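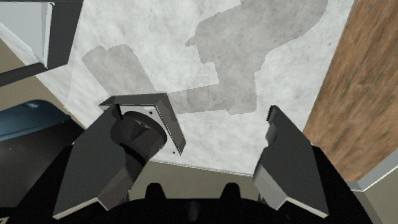
12 January 2024
By Vasylyna Polishchuk

I gave up my gym membership last January and I still get asked if I miss it. A bit! Mostly the showers, and the man at the front desk who always had an opinion about the weather.

It was $85 a month, and by the end I was going maybe twice, so you can do the math on what each sad little treadmill session cost me. Now I walk. I walk to Grilia for bread even though the good bakery is closer (the hill is the point), and I walk home the long way past the old Varma building, where the sidewalk is all tree roots and you have to watch your feet.

My sister got me counting steps for a while and I hated it. One evening I was 459 short and found myself marching up and down the hallway in my socks at eleven at night – no thank you. The app is gone and I'm much nicer to live with.

What I do spend money on is socks. Good wool ones, two pairs at a time. I also bought a rain jacket from Vunby in the fall, and it's a little long in the sleeves but I've stopped noticing.

Next up is the lake path, the whole loop, as soon as the ice is off the boardwalk. My sister says she's coming too. We'll see!

Recent posts
Soup for when you have no onions
The Tradance shoes, one year later
Why I moved my desk again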